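# Hevura Blocks — README

Category: Printables > Shape sets | 2 min read

Hi! I'm Lamai, and these are the files for the Hevura blocks, the little printed shapes I've been fussing over since October. They started as a rainy-day thing for my nephew and then kind of took over my kitchen (sorry, Gerrit). Grab them, print them, change them, whatever you like.

## What's in the folder

- `shapes/` — one file per block. Cube, triangular prism, hexagonal prism, heart and a few I'm still unsure about
- `boards/` — a plain outline if you want to cut your own board
- `old/` — please don't print these, the heart in there is lopsided

I print at 200 microns with 10 percent infill. You could go finer, but I like the slightly scratchy feel on the sides, and little fingers seem to hold on to it better. Blue and yellow are just the two spools I had the most of!
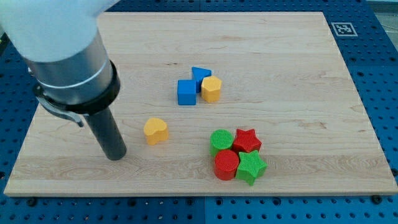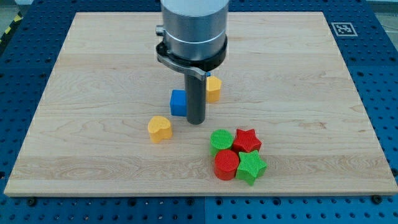 *Blue and yellow blocks out on the maple board*

## The board

Any flat pale board will do. Mine is maple and much bigger than it needs to be, and I love it — the colors pop and you can spread the shapes way out. Rub in a little oil now and then and keep it away from the sink.

## Known problems

The heart likes to lift at the point while printing, so use a brim. The triangle file is still in inches (I know, I know). If your slicer makes it microscopic, scale it up and carry on.

## Comments

**Gerrit Venter:** Printed the hexagon in orange, came out great. Any chance of a star?

**Lerato L.:** Brim fixed my heart, thanks!!

**Chak-lun Chung:** Triangle was the size of a crumb. Inches, yes, I see it now.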